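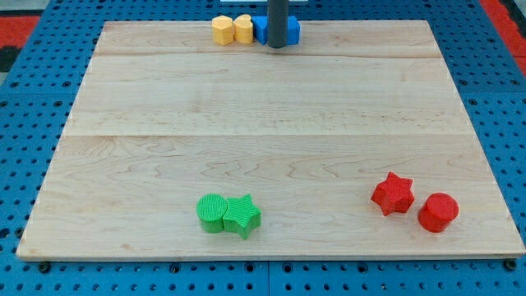
Kimum is a small collection of tabletop sorting episodes, put together to help answer a plain question: can a machine tidy up after people yet? Tidying is one of the chores we get asked about most, along with laundry and the dishwasher, and it is harder to measure than either. We use shape blocks on a board as a stand-in. The green star and green cylinder touch each other, and so do the yellow blocks at the far edge, while the red star and red cylinder have a small gap between them. Gaps like that matter a great deal to the results given further down.

Kimum data card
29/11/2020
By Ghislain Després

What is in the collection

Kimum holds 74 episodes. Each one is a single attempt at a short written instruction, such as "put the red star next to the green star" or "move the blue block to the front of the board". An episode contains the instruction, the camera stills, the arm positions and a note from the person who checked it. The notes are free text and vary a good deal in length.

The episodes are split into two folders:

- pairs: instructions that name two blocks
- single: instructions that name one block and a place on the board

There is no fixed starting layout. Whoever sets up the board is asked to leave some blocks touching and some apart, and to use both the near and far sides. Please don't assume that a colour always starts in the same corner.

Why blocks

We started in April with real household items at the Pimentel flat: mugs, socks, a child's toys, post. The trouble was that every failure had several possible causes. A sock would be missed and we couldn't tell whether the arm had failed to find it, failed to hold it or been sent to the wrong spot. Blocks take away most of that. They keep their form when pushed, and a person can check the result at a glance.

The cost is that blocks are much easier than a kitchen worktop. A good score on Kimum should not be read as a sign that a machine is ready for anyone's home.

How an episode is marked

Each episode gets one of these marks:

done - the named block or blocks ended where the instruction said
moved - the right block was moved but ended in the wrong place
wrong - a different block was moved
none - no block was moved

A block that is knocked along the way does not change the mark, but it should be mentioned in the note. We argued over this rule. In a real kitchen, putting a cup away while pushing a plate off the side would not count as tidying, and a stricter mark may be added in a later version.

Results so far

We ran the Ruvix planner on a held-out set of 23 episodes. It was marked done on 16 of them. Of the rest, 2 were marked wrong, and the others were marked moved. None was marked none.

Most of the trouble came from blocks that started out touching. Pushing one star away from its neighbour tends to take the neighbour along with it, and the planner has no way of going back to put it right. Blocks standing by themselves gave little difficulty. Instructions about the far edge of the board went worse than those about the near edge, and we have not worked out why.

Time is the other matter. A person can do any of these instructions in a moment. The planner stops to look at the board between moves, and the people checking the episodes all remarked on how slow it felt. For a chore that runs while you are out, slow may be fine. On the packing bench at Kaltach, where we hope to try the same instructions with real parts, it would not be.

Known problems

The word "next to" was never given a distance, so two checkers may disagree on close cases. Some notes call the same shape a cylinder in one place and a round block in another. Search for both. "Left" and "right" always mean as seen in the stills.

Suitable uses

Testing planners on short instructions, comparing ways of separating objects that touch, and teaching. Kimum is too small to train a planner from nothing, and we would ask people not to quote results on it without saying which folder they used.

Corrections are welcome. Please give the folder and the full instruction text when you write, as several instructions are nearly the same.

Related items

Ruvix planner: set-up notes
Household objects at Pimentel: what we tried first
Marking sheet for checkers
Kaltach bench trial: plan

Contact | Copyright Kimum 2020 | Back to top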